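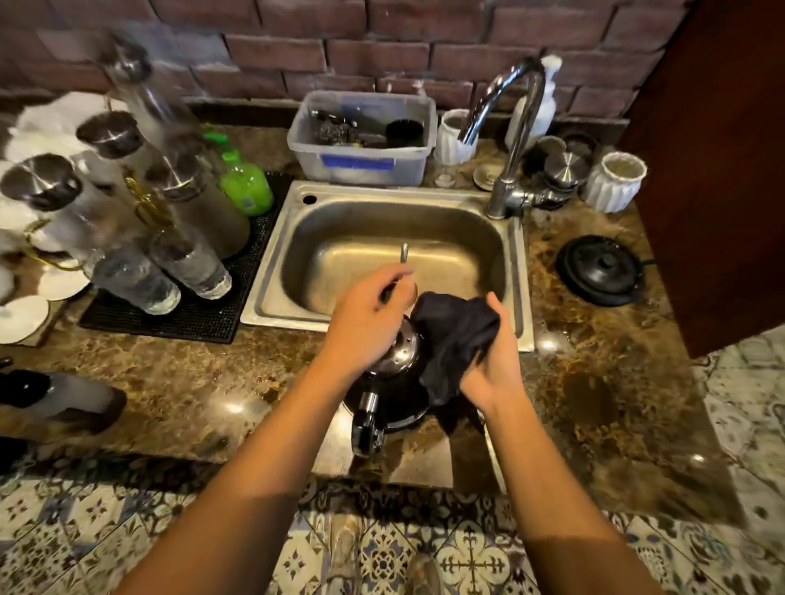 Drundcombe to host summer design workshop on waiting rooms

The design school in Drundcombe will host the next Tufa workshop in August. It will bring together 69 students and 19 teaching staff from three schools to work on one subject: the waiting room.

The workshop runs for two weeks. Students of interior, product, graphic and textile design will be placed in mixed teams, with no team made up of people from a single school. The visiting groups come from the schools in Gustow and Prulholm, both of which have taken part in Tufa before. Prulholm was the last host, with a program on school playgrounds.

The subject was picked by the teaching staff of the three schools after a call for ideas over the winter. Other suggestions were night buses, shared laundries and the packaging of medicine. Waiting rooms came out ahead because all the disciplines could find a way into it. A product designer might look at the chair and a graphic designer at the sign that tells people whose turn it is. Textile students have already asked about sound, as many of the rooms on the list have hard floors and bare walls.
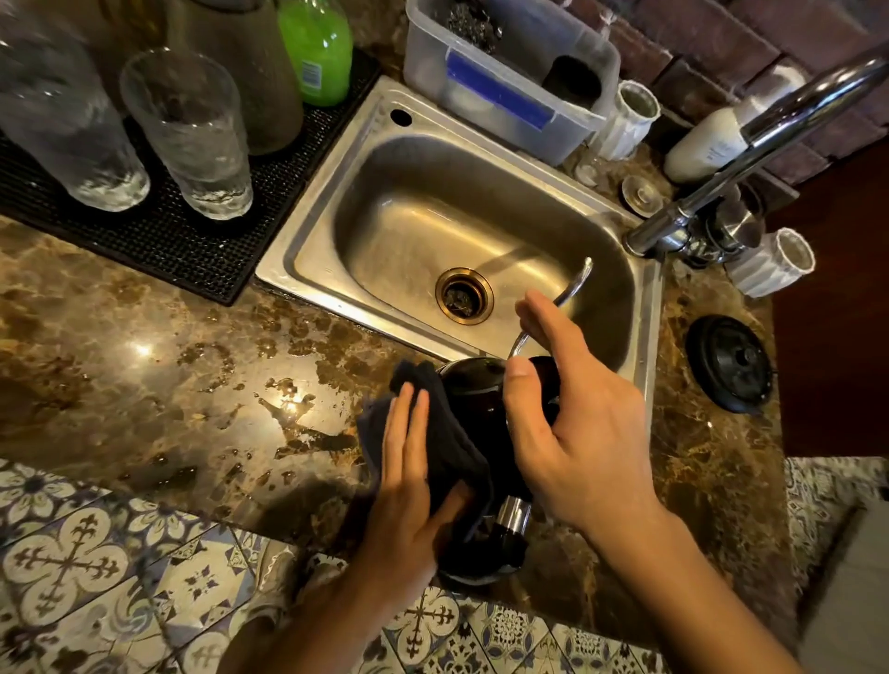 Bethel Demissie
2024-05-08

Teams will work with real rooms in Drundcombe. The list includes a dental clinic, the bus station, the town licensing office, a veterinary practice and the visitor area of the regional hospital. Each place has agreed to let students sit in, measure and talk to people who are willing to talk. Photography will be limited in the clinic and the hospital, and the teams assigned there will be asked to draw instead.

"We want them to spend a full morning in the room before they open a laptop," said Ayantu Beyene, who is coordinating the workshop for the host school. "Last time some teams had a concept on the first evening, and then they spent the rest of the workshop defending it."

The opening days are set aside for that kind of fieldwork. Lectures will be held in the evenings in the main hall and are open to the public without registration. Speakers will cover hospital lighting, the history of the railway bench, and the design of forms and queue tickets. One evening is kept free for short talks by students about a waiting room in their home town.

From the middle of the first week the teams move into the studios on the upper floor. The wood and metal workshops will stay open until late, with a technician present, and the print room can be booked by the hour. Visiting students must attend a safety session before they use any machine, even if they hold a certificate from their own school. Staff in Drundcombe said the rule caused some complaints when it was brought in, but it will stay.

Materials are a point of discussion this year. Each team gets the same small budget, and anything built has to be made mostly from stock that the schools already have or from furniture the host sites no longer want. The licensing office has offered a set of old counters and the bus station is giving up its plastic seating. A list of what is available will be sent out with the final program - teams can add to it, but they have to show where each item came from and where it will go when the workshop is over.

The results will be shown in the ground floor gallery at the end of the second week. Teams are expected to present a full-size piece of some kind, such as a seat, a screen, a sign or a section of wall, along with drawings of the whole room. The people who work at each site will be invited to the first hour of the opening and will be able to question the teams before the general public comes in. There is no prize. The Gustow staff asked for one to be considered, but the other schools preferred to keep the format as it was.

Some of the work may last beyond the summer. The bus station has said it will look at any proposal that can be cleaned with ordinary equipment and meets its fire rules. The hospital has made no promise of that kind, although its facilities staff will attend the reviews.

Visiting students will stay in the school's own residence, a short walk from the studios. Rooms are shared. Breakfast and lunch are included in the fee, and the residence has kitchens on every floor for the evenings. Staff will be housed separately in the town. The group from Prulholm will travel by train and the Gustow group by coach, and both are due to arrive the day before the opening.

The working language is English. Beyene said that students who are nervous about presenting should not be put off from applying, as the reviews are held at the tables and in small groups. "A lot of it is pointing at a model," she said. "The final talk is short, and teams can decide who speaks."

Students at the three schools apply through their own department office. Applicants are asked for a one-page letter and a few pages of work, which need not be related to the subject. Places are divided between the disciplines, so a student who is turned down for one group may be offered a spot on the waiting list for another. First-year students can apply in textile and graphic design only. The other departments ask for at least one completed studio year.

Students who finish the workshop receive credit for an elective at their home school. To get it they must attend every review and hand in a short individual report in the fall. The report can be written or drawn. It should deal with the student's own part in the work and with what the team heard from people at the site.

The full program, with the lecture titles and the list of sites, will be posted on the school's notice boards and on its website once the room bookings are confirmed. Questions about housing, dietary needs or access to the buildings should go to the workshop office in Drundcombe. The studios can be reached by elevator, but the print room has steps, and anyone who needs another arrangement is asked to write ahead of time.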